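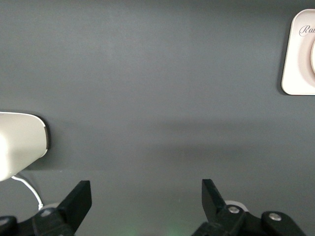 *White things on a matte gray surface, cable and all.*

# Small Desk, Happy Desk: Your Questions

Hello from the Griltham desk swap! Ever since we put up our page on calmer desks, the questions have been rolling in, and I love them. I've pulled the best ones together here and will keep adding as more arrive.

**Why do you keep going on about gray mats?**

I can't help it! A matte, dark gray surface makes everything on it easy to find. White chargers, white earbuds, a stray aspirin... you see them right away. It also hides pencil smudges far better than the cream one I used for all of January (never again, it looked like a bus seat by the second week).

**Does it have to be matte?**

For me, yes. My old glossy desktop bounced the lamp straight into my eyes every evening. Matte gives you soft shadows and no glare. If you already have a shiny desk you like, a mat on top does the job and you can roll it up when company comes.

**What size should I get?**

Measure the part of the desk you really use, with your elbows out, and then go a little bigger. Mine is 90 centimeters wide and fits my keyboard, a notebook and a mug. Somebody wrote in with a mat so big it hung over the front like a tablecloth, and she trimmed it with kitchen scissors. Great result, by the way!

**All my gadgets are white and all my cables are white. How do I tell them apart?**

Oh, I know this one well. A dot of colored nail polish on each plug works beautifully, and so does a twist of embroidery thread at both ends. Green is my phone, orange is the lamp. Miłosz Chmielewska from our Tuesday-that-isn't-always-Tuesday group writes tiny names on masking tape instead, and his handwriting is so good that it looks printed.

**Should I coil my cables tightly?**

Please don't! Let them curve. A thin cable wants a loose, easy bend, especially near the end where it joins the gadget. I leave a little slack on the desk and gather the rest behind it with a soft tie.

**Where do the small pretty things go?**

Corners! Anything square sits nicely up in a top corner of the mat, lined up or tilted a bit, whichever makes you smile. I'm very fond of pieces with a bit of script lettering on them. Keep the middle open for your hands and your paper, and put the rounder things over to one side where you can reach them.

**How many things are allowed to live on the desk?**

There's no rule, but I like to have 10 or fewer and everything else in the drawer. When something new comes in, I try it out for a few days before I decide. My tape dispenser lost its place this way and I haven't missed it once.

**How do I clean a mat?**

Shake it out first. Then take a barely damp cloth with one drop of dish soap and go over it in long strokes, and let it dry flat. For crumbs in the edge stitching, an old toothbrush is wonderful. Check the label before you put anything stronger on it.

**And white plastic?**

A dry microfiber cloth takes care of most of it. Unplug everything before you start! For stubborn marks I use a slightly damp corner of the cloth and keep well away from the openings. Pencil marks sometimes come off with a clean white eraser, so try that on a hidden spot.

**Can I bring my desk things to the swap?**

Yes, yes, yes! Mats, trays, lamps, pen cups, cable ties, the lot. We meet in the Zawadzka reading room, and doors open at 10. Put a sticky note on anything electrical to say whether it works. Last season 331 items found new desks, including a brass stapler I am still thinking about.

**Do I have to bring something to take something?**

Nope. Come and look, take what you'll use, and bring something another time if you have it.

**Can I send in a photo of my own desk?**

I'd be thrilled. Messy ones are welcome too! Leave it in the "Desks" folder on the swap page with a line or two about what you like and what's driving you up the wall. Crop out any letters with your address on them first.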